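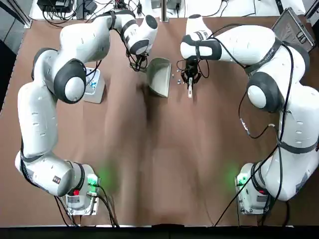
Two arms and a gray metal dustpan at the table.

Zillent 58 changes how chat backups are stored

23 April 2025

Maston has released version 58 of the Zillent messaging client for Android and desktop. The main change is in backups. Earlier versions wrote the full chat history to a single encrypted file every night and uploaded the whole file again, even when only a few messages had been added. Version 58 splits the history into blocks and uploads only the blocks that have changed.

The first backup after the update is still a full one. On our test phone the old backup file was 1257 MB. The new block store came to 671 MB, mostly due to duplicate attachments being saved once. A forwarded video that sits in four group chats now takes up the space of one copy. The next nightly upload was 39 MB. 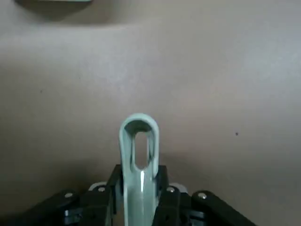 Backups made with the old format can still be restored, but only by version 58 or later, and only until the end of December. After that the import code will be removed. If you keep an old backup on an external drive, restore it to a spare device before then and let the client write a new one.

The recovery key has changed as well. The old key was derived from the account password. The new key is generated on the device and shown once, under Settings, Backup, Recovery key. Changing the account password no longer has any effect on the backup. Losing both the key and the device means the backup cannot be read, and Maston cannot reset it.

Users who run their own storage server through the Katsaros connector need to update the connector before updating any client. An old connector accepts the first block, rejects the rest, and reports the backup as complete. The error appears only in the server log, as "block index missing". 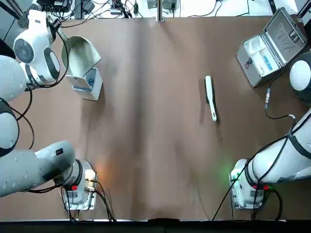

Themis Makris, who maintains the connector, has posted a fixed build and a short script that checks an existing store for missing blocks. Run it with the client closed. It makes no changes to the store. If it lists any blocks, delete the backup on the server and start a new one from the phone.

Two limits remain. Disappearing messages are left out of the backup even if their timer has not run out, and voice notes longer than ten minutes are saved without their transcript. The iOS client stays on the old format for now. The Zudurden mirror carries the desktop packages, with checksums in the same folder.

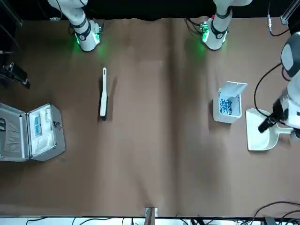
White dustpan resting on the brown paper, handle held in the gripper.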